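Indero Lectern Catalog Data
README for the February release

Contents
The release holds 2590 product records for lecterns, podiums and presentation carts sold to schools, meeting rooms and houses of worship. Each record covers one model in one finish. Accessories such as gooseneck lamps, shelf kits and dust covers are listed only where the maker sells them under their own part number.

Files
lecterns.csv: one row per model and finish
makers.csv: maker codes and country of assembly
dims_raw.csv: dimensions as printed in the source catalog, before conversion
CHANGES.txt: corrections from the previous release

All files are UTF-8, comma separated, with a header row. Text fields that contain commas are quoted.

Main fields
model_id: maker code, a hyphen, then the maker's own model number
finish: free text, lower case
height_front, height_rear: in inches, measured from the floor to the edge of the reading surface
surface_w, surface_d: usable reading surface in inches, lip excluded
slope_deg: angle of the reading surface, 0 for flat tops
lip_height: height of the paper stop in inches, blank if there is none
display: none, front, or recessed
casters: 0, 2 or 4
weight_lb: shipping weight where net weight is not given

Sources
Records were keyed from printed catalogs and dealer price sheets. Nakmont models come from two catalog editions that disagree on slope for six models. The later edition was used, and the earlier value is kept in dims_raw.csv. Kaltow does not print slope, so it was worked out from the front and rear heights and the surface depth.
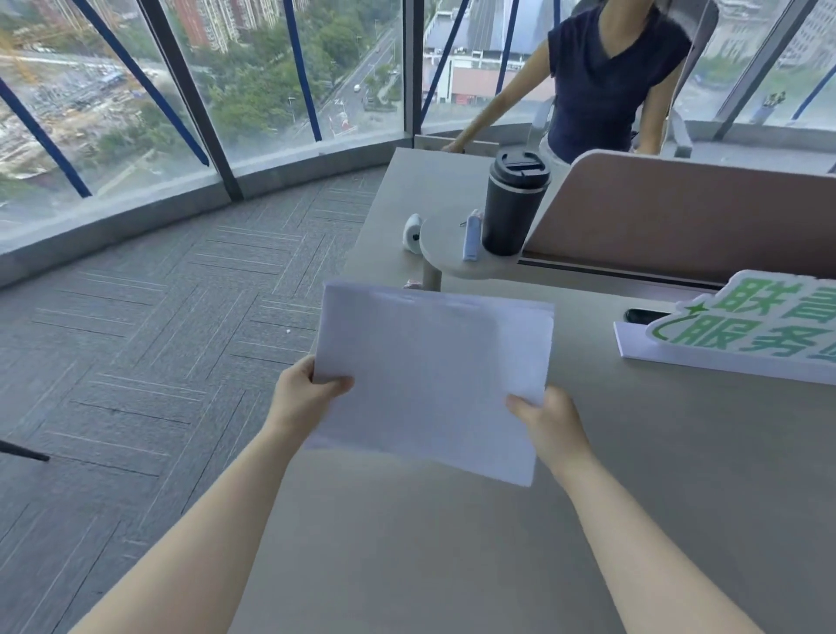

The surface fields are the ones most often misread. Makers quote the outer size of the top, which includes the lip and any side rails, and the space left for notes can be a good deal smaller. A small stack of white paper with a slight curve and uneven edges, like the one held over the desk, needs more room than the nominal sheet size suggests. Users who filter by sheet size should add a margin to surface_w and surface_d. No margin is built into the published values.

Missing values
A blank means the source did not state the value. Zero is a real value in slope_deg and casters. Nearly 12 percent of rows have no lip_height, mostly tabletop models. Do not read a blank there as proof that the model has no lip.

Known problems
Finish names are not matched across makers. Two makers' "light oak" may be quite different colors. Rows marked display = front do not separate screens from printed logo panels in the older Nakmont records. A fix is planned once Ye-rin So has finished rechecking the price sheets.

Checks
Every batch of 25 rows was keyed twice and compared. Where the two passes differed, Dong-geon Ko went back to the source and entered the final value. Rows changed this way carry a 1 in the field rekeyed.

Corrections
Send the model_id, the field name, the value you believe is right and the catalog page. Reports without a page number are held until the source can be found. Accepted corrections go into CHANGES.txt with the old value.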